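Towel day at the Kanaan guest house

Posted Oct 31, 2022 by Ghada Obeidat

Quick gallery this time, no long write-up, I've still got beds to make. A few of you asked how we do the towels for the rooms after my post on the linen cupboard in March. So, folding. Old plank table by the wall, pile on the right, work along to the left. No ironing, life's too short.

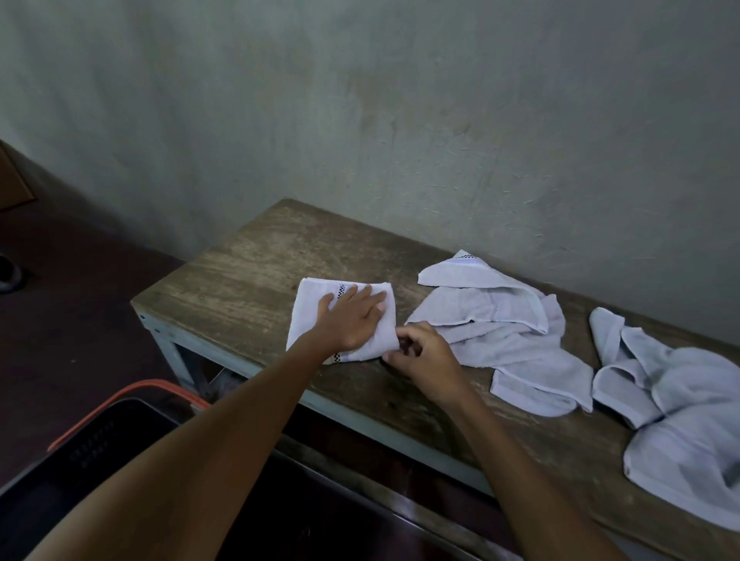 Small white one with the checked band. Squaring up the corner, by the look of it.

The checked ones are my favourites, even if the edges have started to fray a bit. Thin terry, fold down small, dont take up half the shelf. Jihad Awad wants to swap the lot for thick ones from Zarholm. We have 142 towels in the house and I am not buying them all again, thank you.

Fold in half, flatten with your whole hand, fold again. Corners last. If it looks wonky shake it out and start over, quicker than fiddling with it. Guests get 2 each, plus a small one by the basin. 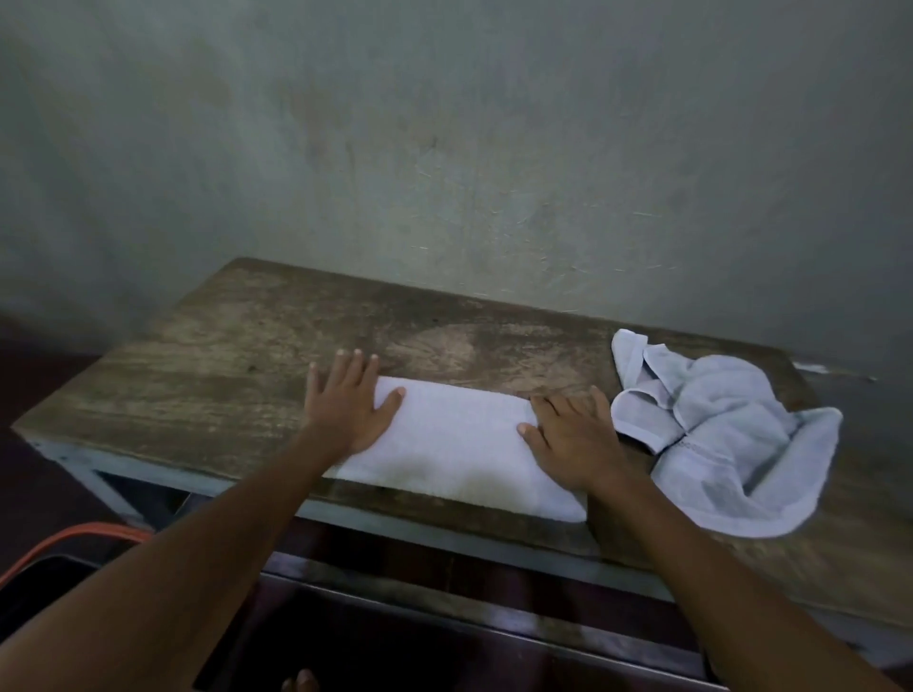 Press down hard before it goes on the pile, otherwise the stack leans and by the fifth one you're picking them up off the floor. Long strips for the narrow shelf upstairs, squares for the baskets. Jihad does his the other way round and then wonders why the door wont shut.

The table gets asked about more than the towels do. No, not for sale! It came from the old house at Ilis, scratches and all, and I like the chipped paint on the legs so please stop sending me sanding tips.

Bedsheets next, if I get 5 minutes.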